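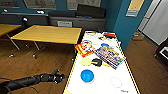 Last modified: May (version 3)

4.2 Chores, and what counts as finishing one

The Skála trials used two jobs that most adults can do while thinking about something else: clearing a table and dealing with the dishwasher. We set no time limit at first. After the first morning we set one.

Of 199 attempts across both jobs, 83 ended with every listed item where the task sheet said it should be and no human hand involved. Table clearing did better than the dishwasher, as we expected. A table is flat and stays where it is put, and a bowl on it has space on most sides for fingers. Lids were another matter. The Cluteo planner treats a lid as a very short bowl, which is reasonable geometry and poor housekeeping, and it would often close the gripper a little above one and carry away nothing with great care. These runs are scored as failures even where the motion was otherwise correct.

The dishwasher asks for more. The arm must reach over or round an open door, keep hold of something curved, and choose a slot in a rack designed by people who had wrists in mind. Our task sheet separates grasp, entry, placing and withdrawal, so that a run that goes wrong at the rack is not lumped in with one that never left the worktop (Figure 3).

Figure 3. Dishwasher task. The gripper is holding a blue item just inside the opening; cups and a shallow dish are in the sink.

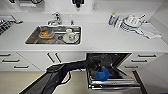 One reviewer objected that a household would not care at which stage a plate was dropped, only that it was, and asked us to report a single score per chore. We have added that score to Table 3. We have kept the stages as well, as a single score hides the fact that withdrawal was the commonest place to fail. The arm would set the item down nicely and then take it away again on the way out, hooked over a finger.
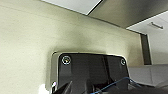
Retraining on the Sultau recordings reduced this but slowed everything else, and the slower runs began to hit the time limit. The Irano controller was quicker and knocked more things over. We would not leave either alone with good china – or, for that matter, with ours.

Whether the job is done yet therefore depends on who is asking. For a table of light objects, with someone in the next room, a cautious yes. For the dishwasher, the supervising person could have finished before the arm had settled on its first grasp, and in the pilot runs frequently did. Section 4.3 gives the failures by stage.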